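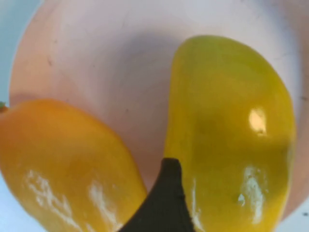
Skotum影展公布放映拷贝技术规范，线上评审与影院放映分开送件

Skotum影展技术部门于01/05/2020发布本届放映拷贝技术规范，适用于主竞赛、短片竞赛及修复影片三个单元的全部入围作品。新规范将评审用文件与影院放映拷贝分为两套流程，分别规定编码、色彩、声音、字幕和命名要求。评审文件的上传通道即日开放，影院放映拷贝须在6月内送达Pacheco放映中心。

往届入围作品通常只提交一份放映拷贝，评审委员在放映厅集中观看。本届初审和复审改为线上进行，终审是否回到放映厅，规范中没有写明，只注明“另行通知”。影展方面表示，两套文件分开送件以后，制作方可以先交评审文件，待声音终混和调色定稿后再交影院版本，但两个版本的剪辑必须一致，片长相差不得超过12帧。超出这一限度的作品，须附书面说明，列出改动所在的本号和时间码。

评审文件

评审文件一律通过Undus平台提交，不再接受网盘链接、光盘和U盘。平台接收ProRes与H.264两种编码，封装格式为MOV或MP4，色彩空间统一为Rec.709，不接受HDR文件。影片在拍摄和调色阶段使用了更宽色域的，须由制作方自行转换后再上传，平台不代为转换。

帧率须与影院版本一致。规范特别指出，以25帧完成的影片不得为上传而转为24帧，反过来也一样。近几届的送件中，因变速造成的音高偏移和对白不同步是退件的常见原因，配乐比重较大的纪录片受影响尤其明显。隔行扫描的档案素材应在制作阶段完成去隔行处理，成片文件中不得残留梳状条纹。

文件上传后，Undus会自动生成一个供评审观看的串流版本，并叠加带有评审委员编号的动态水印。水印位置在片中会有变化，透明度固定，制作方不能关闭，也不能自行添加第二层水印。已经带有制作公司标识或“仅供内部观看”字样的文件会被退回，重新上传后方可进入下一环节。

平台还会对每个文件作一次自动检测，内容包括黑帧、静帧、丢帧、声道缺失、峰值电平超限以及片头片尾的异常长度。检测结果以报告形式发给提交人。报告中的警告分为两级：一级警告必须改正，二级警告可以由提交人确认为创作意图后放行。例如片中有一段长时间的黑场，系统会标为二级警告，提交人在备注栏写明起止时间码即可。

每部作品最多可以上传4次。次数用完仍未通过检测的，转由影展技术部门人工处理，处理期间作品在评审系统中的状态显示为“待定”，不影响入围资格，但评审委员暂时无法观看。

影院放映拷贝

影院放映版本须为DCP，采用SMPTE规格。Interop规格仅对修复影片单元开放，且须事先提出申请。画面为2K或4K，遮幅比为平面或宽银幕，其他画幅比例须在标准容器内以黑边方式呈现，不得拉伸或裁切。以早期学院比例拍摄的影片，左右黑边须为纯黑，不接受以模糊画面填充两侧的做法。

DCP的命名须遵循数字影院通用命名惯例，片名缩写、内容类型、遮幅比、语言、字幕语言、声音格式、分辨率和版本日期依次填写。规范附表列出了常见错误，其中包括以空格代替下划线、片名缩写前后不一致、字幕语言代码大小写混用，以及新旧版本使用同一名称。最后一种情况会导致服务器在导入时无法区分两个版本，放映员只能依靠内部标识符逐个核对，耗时较长。

加密与否由制作方决定。选择加密的，密钥的有效期须覆盖排片表上的全部场次，并在首场之前留出供试片使用的时间。密钥由Cillier实验室统一接收、核对和分发，制作方或其委托的洗印厂不得直接寄给放映厅。Cillier会在收到密钥后核对服务器证书、有效期起止和时区，三项中任何一项有误即要求重发。规范说明，时区错误在跨国送件中较为多见，密钥文件本身没有损坏，只是生效时刻与当地放映时间对不上，放映前若不检查便很难发现。

存储介质可以是CRU硬盘或带独立供电的移动硬盘，文件系统为EXT2或EXT3。采用NTFS格式的硬盘可以送件，但须自行承担导入失败的风险。硬盘外壳上须贴有片名、单元、片长、制作公司和回寄地址，电源适配器单独贴标签。未贴标签的电源适配器，放映中心不负责归还。
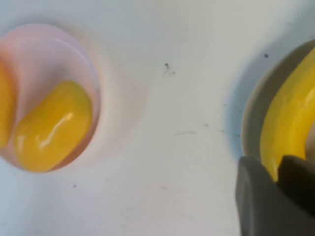

色彩是本次规范中改动较多的一章。评审文件使用Rec.709，影院版本使用XYZ，两者之间的转换由制作方负责，技术部门只对结果作抽检。规范要求，转换完成后应在校准过的投影环境下至少完整观看一遍，不能只看示波器。浅色、低反差的画面最容易在转换中暴露问题：近于白色的桌面上放一只浅粉色的碗，碗里是两只黄橙色的芒果，这类镜头里桌面、碗沿和碗内灰紫色的阴影亮度变化平缓，查找表精度不足时会出现断层；碗内壁靠近水果的一侧带有较深的橙红，如果色域映射采用硬裁切，这一带与果皮之间的层次会减弱。规范建议制作方从自己的影片中挑选同类镜头，连同肤色镜头和夜景镜头一并列入自查清单。

白点的处理也有了统一写法。以D65为调色基准的影片，在制作DCP时可以保留原白点，也可以适配至影院白点，两种做法都接受，但须在技术表中注明。技术表未注明的，放映中心按文件原样放映，不作调整。放映机方面，Pacheco放映中心不为单部影片更改色彩预设，制作方如认为画面偏色，只能重新提交拷贝。

黑位是另一项抽检内容。规范提到，部分作品在监视器上调色时环境光过强，暗部被抬高，到了影院银幕上呈现为一层灰雾。也有相反的情况，暗部在全范围与限定范围电平的转换中被压掉，夜戏里的人物轮廓无法辨认。送件人应在技术表中写明源文件的电平范围。抽检发现电平范围与技术表不符的，退回重做，不计入上传次数。

声音

影院版本的声音格式为5.1或7.1，未压缩PCM，采样率48kHz，位深24比特。双声道影片可以保留原格式，但须将对白送入中置声道，或者由制作方书面确认接受左右声道放映。单声道影片一律放在中置声道，不得复制到左右两路。修复影片单元中有多部原始声音为单声道的作品，规范要求保留原声轨的频率特性，降噪处理的程度由修复方自行决定，并在随片的修复说明中写明所用的声音来源。

放映音量按基准推子位置设定，全部单元一致。往届有制作方在试片时要求单独提高音量，本届不再受理此类要求。片中响度差异过大的作品，技术部门会在抽检报告中提示，是否修改由制作方决定。

评审文件的声音可以是双声道混音，但不得由5.1版本自动下混后不经监听直接使用。规范列出的问题包括对白电平偏低、环绕声道内容丢失以及低频叠加后的失真。Undus的检测可以发现峰值超限，无法判断对白是否清楚，这一项仍须由人来听。

字幕

影院版本的字幕须以独立的XML字幕文件提供，不接受烧录字幕，片中原有的、作为画面一部分的文字除外。字体文件须随包提供，大小不超过服务器允许的上限，并须包含字幕中用到的全部字符。中文、日文和韩文字幕的字体文件体积较大，送件前应作子集化处理，只保留实际出现的字形。子集化之后又修改过字幕文本的，必须重新生成字体，否则新增的字会显示为空格或方框。

每行字幕的长度、停留时间和换行位置由译者决定，规范只规定下限：字幕不得短于可读时间，两条字幕之间须有间隔。遇到画面下方已有原文字幕的情况，译文应移至画面上方，或经制作方同意后缩小原文字幕所在区域的画面。后一种做法需要重做图像文件，时间上应提前安排。

评审文件可以使用烧录字幕，语言为英语。对白为英语的影片也须附英语字幕，供评审委员中的非英语使用者和听障人士使用。字幕中不得出现译者姓名和翻译公司标识，这些信息统一放在片尾字幕之后。

试片与退件

Pacheco放映中心共有6个影厅用于本届放映，其中最大的影厅有900个座位，主竞赛单元全部场次安排在该厅。放映中心将在影院拷贝导入后进行技术试片，每部作品试放开头、结尾以及由放映员任选的一段，检查画面遮幅、声道对位和字幕同步。完整试片只对首映作品和修复影片开放，制作方须在送件时一并申请，时段由放映中心分配，不能指定。

试片在影片将要放映的影厅进行。若排片调整导致影厅更换，已经完成的试片结果仍然有效，除非两个影厅的银幕类型或声音系统不同。规范没有列出各厅的具体设备型号，制作方可向技术部门索取影厅参数表，内容包括银幕尺寸、投影亮度、服务器型号和声音处理器型号。

退件以书面形式通知，注明问题所在的时间码、章节编号和改正期限。制作方对退件意见有异议的，可以申请复核，复核由Cillier实验室在另一套设备上进行。复核结论与原意见不一致时，以复核结论为准。复核期间，原拷贝保留在放映中心的服务器上，不删除。

每部影片还须准备一份备用拷贝，与主拷贝分开寄送，两份介质的内容须完全相同。备用拷贝存放在放映中心，主拷贝导入失败或服务器出现故障时启用。未提交备用拷贝的作品可以正常排片，但放映中断后无法在当日补映的，责任由制作方承担。

修复影片单元

修复影片单元另有一份附件。以胶片完成修复的作品可以申请放映35毫米拷贝，片长按本计算，每本须标明本号、片头片尾和画幅，拷贝状况报告随片提供。拷贝状况报告应记录接头位置、齿孔损伤、划痕和收缩程度。收缩过大的拷贝不适合在放映机上运转，放映中心有权改用同一修复版本的DCP。

数字修复作品须说明扫描所用的素材来源，例如原底片、翻正片或发行拷贝，并注明各段素材的分布。不同来源的素材在颗粒和反差上存在差别，修复方可以作匹配处理，也可以保留差异。规范对颗粒管理只有一项要求，即不得在评审文件中另行降噪以减小码率。片头如需加入修复说明字幕，长度不超过放映中心规定的上限，并不计入片长。

时间安排

规范附有送件流程表。评审文件通道先行关闭，具体时间在Undus账户内显示，各单元不同；影院拷贝以放映中心签收为准，不以寄出时间为准。国际快递目前的运送时间较难预计，技术部门建议采用电子传送的制作方优先使用Undus的文件传送功能，传送完成后由平台比对校验值，两端一致方视为送达。校验值不一致的包不会进入导入队列，提交人会收到通知。

采用电子传送的作品仍须提交备用拷贝，备用拷贝可以同样以电子方式传送，但须作为独立任务提交，不能在平台上复制主拷贝的记录。放映中心会将备用包写入本地硬盘保存。

影展结束后，服务器上的全部放映文件和密钥将予删除，删除记录由Cillier实验室出具，制作方可以索取。实体硬盘按送件时填写的地址寄回，运费由影展承担，关税和保险由制作方承担。规范全文、技术表空白表格和字幕文件样本可在Undus平台的送件页面下载。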